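The Bread Road

Reading time: 3 min

My grandmother wanted the chair by the window and nobody was going to argue. Black dress, good shoes, hair done since morning. The man from the Barell paper was coming at four. He was late. She had already decided not to like him.

She was the last one left. Her mother first, then the brothers, then the sister who went to Paucar after the war and wrote home every Easter in green ink. All gone. So when the town finally got around to putting up a stone for the bread women of Tranness, there was one person to telephone, and it was her.

"I was eight," she said on the phone. "I was a child. I carried what I was told."

They said that was exactly what they wanted.

Here is what we all knew, the family version. The soldiers held the bridge. Her mother had the bakery. Every morning before light her mother sent a basket across to the hospital in Barell, and the soldiers let it through because they got the top two loaves. Under those, more loaves. In some of them, paper. Names, trains, which road was watched. My great-grandmother did it all one winter and into May, and then somebody talked.

That was the story at every funeral. It had gotten very smooth.

The man came at twenty past. Young. Wet coat. He had a list of questions and he put a recorder on the table next to the seed cake and she looked at it like it might get on her lap.

"Tell me about your mother," he said. "Was she brave?"

"She was tired," my grandmother said.

He waited. I poured coffee. Too much in his, it went in the saucer.

"She was up at two every night of her life," she said. "You want brave, ask somebody who slept."

He tried the bridge. He tried the arrest. She gave him the smooth version, the one I could have said along with her — the basket, the top two loaves, the officer with the cough. He wrote fast. He looked happy. I thought, good, this is going fine, he will be gone by five.

Then he asked what the bread was like.

I don't know why he asked that. Maybe it wasn't on the list. She didn't answer for a while and her hand went to her sleeve and stayed there.

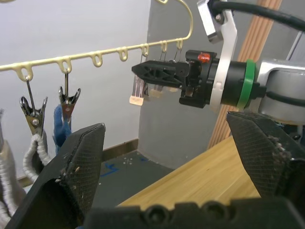
"It was bad bread," she said. "There was no flour. My mother put in potato, and sawdust once, I think, she never admitted it. It fell apart if you looked at it." She was wearing black that winter too, for her father, a coat cut down from his. And the bread went everywhere. White crumbs clinging all along a black edge, the same as in the picture, small and stubborn and plain to see from across a room. She would get to the end of the bridge and there they would be, down the front of her and on both cuffs. And the soldier would brush them off. Every morning. A boy from some farm, big red hands. He would bend down and brush her coat and say you have been eating the hospital's breakfast, little thief.

"And had you?" the man asked.

"Yes," my grandmother said.

I put down the pot.

I had never heard this. My mother had never heard it, I'd swear to that. Fifty-some years of Christmas dinners and not a word.

"I was hungry," she said. "I took it from the bottom ones, from the ends, where it wouldn't show. I pulled it out with my fingers all the way over. And one morning there was paper in my mouth."

The recorder had a small red light. I kept looking at that.

"What did you do?" he said.

"What do you think? I was standing in front of him. He was brushing my sleeve. I swallowed it."

It was the list for the Brekodus train. That is what she believed, anyway. Her mother told her later there had been a message that didn't arrive, only that, a message didn't arrive, and looked at the stove while she said it. There were 54 people on that train. My grandmother had known the number all her life. She had never learned what the paper said and there was no one left to ask. It could of been the train. It could have been an order for bandages.

"Did you tell your mother?"

"They came for her 3 days after," she said. "I was going to tell her on Sunday. No — I don't know. I might have told her. I like to think I would."

He turned the recorder off by himself, I'll give him that. He sat there with his saucer full of coffee. He said he didn't have to use it. She said use what you like, you're the one with the pencil.

The piece ran to 750 words. The basket, the bridge, the top two loaves. The officer with the cough. He called my great-grandmother brave in the first line and again in the last. Nothing about the paper.

She had me read it to her twice. Then she wanted her cake. She ate it slowly, over the black dress, and when she was done I leaned in to brush her off, the way I always do, I have done it a thousand times without thinkng.

She caught my wrist.

"Leave it," she said.

So I left it. The car for the unveiling was already outside with its engine going, and I went to find her other glove.

Last updated: May

More stories
The Ferryman's Second Coat
Letters from Paucar
What the Stone Says
A Room in Brekodus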